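Home | Our Rums | Visit | Stockists | News | Contact

Okeke Cask Rum No. 3 is out, and I couldn't wait to write to you

8 January 2019

Well, it's bottled! I've been pestering everybody about this rum since the sugar cane came in, and now I get to put it in a proper press release. Okeke Cask Rum No. 3 goes on sale this month from our distillery at Tumura, and at a few good shops that were kind enough to order before they'd tasted a drop.

It's a pot still rum, aged in barrels that used to hold Grukum, our neighbor's sweet fortified wine. You'll get dried fig first, then orange peel, then a bit of salt that I can't explain and have stopped trying to. My advice is to skip the cola (at least for the first glass) and try it with a single ice cube. 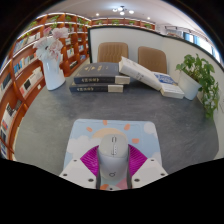
Our first two cask rums sold out before most of you heard about them, and I got some fairly grumpy mail over that. So we made more. There are 3207 bottles of No. 3, and 1000 of those are set aside for people ordering straight from us. Online orders open this month, so get yourself a computer mouse, maybe a mouse pad with a pale blue cartoon sky on it, and you're all set! The rest go to stores and bars, with a small batch headed for the Aturero tasting room, where we'll be pouring it by the glass all January.

We also held back 138 bottles at cask strength. They're strong, they're a little rowdy, and I love them. Those are for sale at the Tumura shop only, one to a customer, and please don't ask me to hide one under the counter for you.

Retailers and writers who'd like a sample can write to the distillery office at Tumura. Tell us where to send it and whether you'd like the regular bottling or the cask strength. Samples go out in the order the requests come in.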